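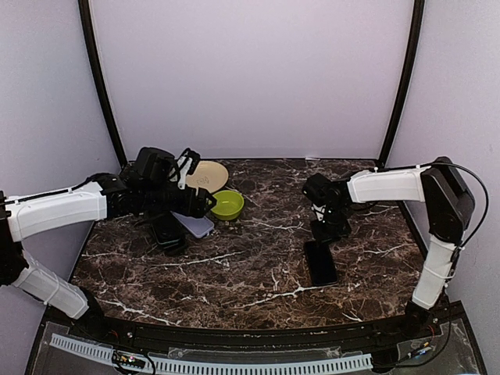
1 min read

Two arms stall near each other over the phones

Ea Holst
Hi all! My planner handles each arm fine alone, but when both go for phones at once it times out at 2000 ms. Any ideas, please?

Grethe Kirkegaard
Oh, I remember this one! Plan them as one group with a shared collision scene, and check the padding on your wrist cameras (mine was far too fat).

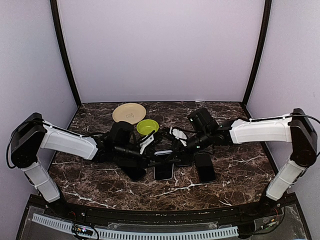
Last edited in March

Abbas Abbasi
Grippers that close together will upset most planners, I'm afraid. I'd let one arm wait.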